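Service Desk — Ticket 968
Residential Linen Service, Hullcombe and Clillilbridge sites
Category: Plant and equipment / Laundry / Dryers
Priority: Medium, raised to High on review
Status: Closed, with one follow-up item transferred

Summary as lodged

Dryer 5 at the Hullcombe laundry ends its automatic cycle early. Towels come out damp at the folds. The display shows a completed cycle and no fault code. The load must be put through a second time on the timed setting before it can be folded.

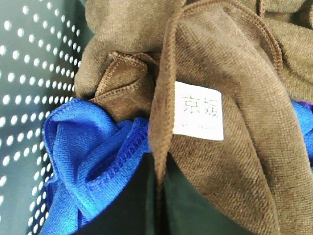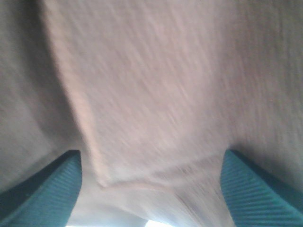
Attachment 1: towelling. Attachment 2: soft, pale fabric. Sewn-in label visible on the first item only.

Initial response

The Service Desk acknowledged the ticket and asked the site to confirm the following before a technician was assigned:

Whether the fault occurs on every automatic cycle or only on certain loads.
Whether the lint screen had been cleared before each cycle.
Whether the washers feeding the dryer had completed a full spin.
Whether any other dryer on the same exhaust run was affected.

The site replied that the fault occurred on most automatic cycles but was worst with mixed loads. The lint screen was being cleared at the start of each shift and not between loads. The washers were completing their spin without error. Dryer 7, which shares the exhaust run, had been taking longer than usual but was finishing properly.

The site was reminded that the lint screen is to be cleared after every load, as set out in the laundry operating procedure posted beside the folding bench. The site was asked to run three automatic cycles with a clean screen and report back.

Update 1 — Site

Three cycles completed as requested. The first was a load of bath towels only and finished dry. The second was a mixed load of bath towels, hand towels and pillowcases, and stopped early with the bath towels damp. The third was a mixed load without pillowcases. It ran longer than the second but the thicker towels were still damp along the hems.

Staff have asked whether they may continue to use the timed setting in the meantime.

Update 2 — Service Desk

The timed setting may be used as an interim measure, subject to these conditions. The timer is not to be set beyond the maximum shown on the instruction plate. A staff member is to remain in the laundry while the dryer is running on the timed setting. The cool-down stage is not to be skipped, and loads are not to be left standing in the drum or in a trolley while warm.

Microfibre items are to be dried separately on the low heat setting. They are not to be mixed with cotton, and no fabric softener or dryer sheet is to be used with them. Where the fibre content of an item cannot be established from its label, or the item has no label, it is to be treated as microfibre and dried on low.

Ticket assigned to the contractor, Després Mechanical.

Update 3 — Contractor, first attendance (Thursday, morning)

Isolated Dryer 5 and removed the front lower panel. Findings:

1. Moisture sensor bars inside the drum opening coated with a dull film. The film did not come away with a dry cloth. Removed with a cloth and white vinegar, then wiped with clean water and dried. The film is consistent with softener residue.

2. Sensor harness tested for continuity. No fault found. Connector reseated.

3. Drum seal serviceable. Some wear at the lower front but no gap.

4. Exhaust duct behind the unit partly blocked with lint at the first elbow. Cleared by hand and vacuumed.

5. Heating element and both thermostats tested within range.

Ran one automatic cycle with cotton bath towels. Finished dry. Ran a second with a mixed load supplied by staff. Finished dry, with slight dampness in one hem. Unit returned to service.

Contractor recommends the sensor bars be wiped down weekly. Contractor also notes that the exhaust run was not opened beyond the first elbow on this attendance, as roof access had not been arranged.

Update 4 — Service Desk

Site asked to monitor for one week and to record each load on the paper log. The log is to show the type of load, the setting used, and whether the load was dry on removal. Ticket placed on hold pending the result.

Update 5 — Site

The fault has returned. Automatic cycles were satisfactory for the first two days. From the third day the dryer began to stop early again, and on the most recent shift it also stopped once partway through a timed cycle and would not restart until it had been left to cool. Dryer 7 is now taking nearly twice its normal time.

The paper log is attached to the site copy of this ticket.

Update 6 — Service Desk

Priority raised to High. A stop during a timed cycle, followed by a restart only after cooling, indicates that a thermal cut-out may have operated. Dryers 5 and 7 are to be switched off at the isolator and tagged out of service with immediate effect. Neither is to be used on any setting until cleared in writing by the contractor.

Linen requiring machine drying is to be sent to the Clillilbridge laundry on the afternoon run. Clillilbridge has confirmed capacity for the additional loads, provided that bags are marked with the Hullcombe site name and that personal items belonging to residents are kept out of the shared bags. Residents' own towels and clothing are to be line dried at Hullcombe in the covered yard.

Residents have been advised by notice at the dining room entrance.

Update 7 — Contractor, second attendance

Roof access provided. Exhaust run inspected along its full length from the rear of Dryer 5 to the roof cowl.

Heavy lint accumulation found at the junction where the ducts from Dryers 5 and 7 meet. The back-draught flap downstream of the junction was stuck almost closed. Its hinge pin was corroded and the flap could not swing freely. With both dryers running, exhaust air had been held back in the duct, which accounts for the high drum temperature and for the cut-out operating on Dryer 5.

A bird guard of fine mesh had been fitted over the roof cowl. The mesh was matted with lint. Fine mesh is not suitable for a dryer exhaust and should not have been installed. There is no entry for it in the site maintenance record.

Work carried out:

Removed and disposed of mesh.
Cleaned full duct run by rotary brush and vacuum.
Removed seized flap. Fitted replacement with stainless pin.
Replaced thermal cut-out on Dryer 5 as a precaution.
Cleaned sensor bars on both dryers.
Checked airflow at cowl with each dryer running singly and with both running together. Satisfactory in all cases.

Two automatic cycles were run on each machine with mixed cotton loads. All finished dry. Surface temperature at the rear panel remained normal throughout. Both dryers cleared for service and tags removed.

Update 8 — Service Desk

Contractor's clearance received in writing and filed. Site advised that both dryers may be returned to ordinary use. Transfer of linen to Clillilbridge to cease after the next afternoon run.

The site queried whether the earlier finding of residue on the sensor bars had been mistaken. The contractor has advised that it was a genuine fault but a minor one. A coated sensor can misread the moisture in a load and end the cycle early. The restricted exhaust was a separate fault and the more serious of the two. It would have continued whatever was done to the sensor.

Update 9 — Site

One week of automatic cycles completed on both machines. All loads recorded as dry on removal, with a single exception on Dryer 7 where the drum had been overfilled. The load was divided and finished normally. Staff have no further concerns and are content for the ticket to be closed.

The site asks that the supply of fabric softener be discontinued, as it is still being delivered with the standing order and is taking up shelf space.

Resolution

Cause: restricted exhaust airflow arising from a seized back-draught flap, lint accumulation at the shared junction, and unsuitable mesh at the roof cowl. Contributing cause: softener residue on moisture sensor bars.

Action taken: duct cleaned, flap replaced, mesh removed, thermal cut-out replaced, sensor bars cleaned.

Ongoing requirements for the Hullcombe laundry:

Lint screens to be cleared after every load and initialled on the wall sheet.
Sensor bars to be wiped weekly with a damp cloth.
Microfibre and unlabelled items to be dried separately on low heat.
Full duct inspection, including the roof cowl, after every 1,000 hours of operation or each April, whichever falls first.
Nothing to be fitted to the roof cowl without approval from the Service Desk.

The same inspection has been requested for the Ballent building, where the exhaust arrangement is of a similar age and design. A separate ticket will be lodged for that site and the contractor has been asked to quote for both roofs on one visit.

Transferred item: cancellation of fabric softener from the Hullcombe standing order. Referred to Purchasing. Awaiting confirmation from the supplier.

Ticket closed by Service Desk. To reopen, reply to the closure notice within 7 days and quote the ticket number. After that time a new ticket should be lodged.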